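Multwood sets aside money for more hand-held grippers

Multwood is getting more gear! The office furniture refurbisher has approved its equipment plan for the coming year, and the biggest line on it is hand-held grippers and the head-mounted cameras that go with them.

The plan puts $3,278 toward new gripper sets, plus $1,417 for cables, batteries and replacement jaws. Another $2,588 is being held back until the fall, when the team will decide between a second backpack rig and a first small robot arm. Benedicta Ansah, who drew up the numbers, would love to see the arm arrive, but she wants the recordings in good shape first.

"Chairs are a wonderful problem," she said. "Every model has a different armrest, and our people know them all by feel. I want us to spend on capturing that before we spend on anything that moves by itself." 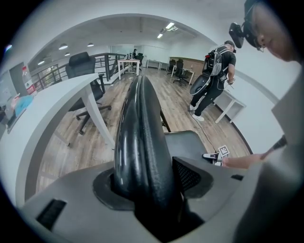

A hand-held gripper at work on a gray office chair, with a second rig in use farther back.

The team has 82 chair tasks on its list so far, from checking armrests to swapping casters, and is adding more as people suggest them. Nhyira Lamptey has been comparing quotes from two suppliers, Bakeck and Pellau, and is pushing for one connector type across the whole order – a small thing, but the spare cables in the drawer fit almost nothing at the moment.

Vaida Kivi will run the first training session for new operators in June. Staff who want to try the equipment can put their names down with her, and no experience is needed. The first gripper sets should be ready to use by then.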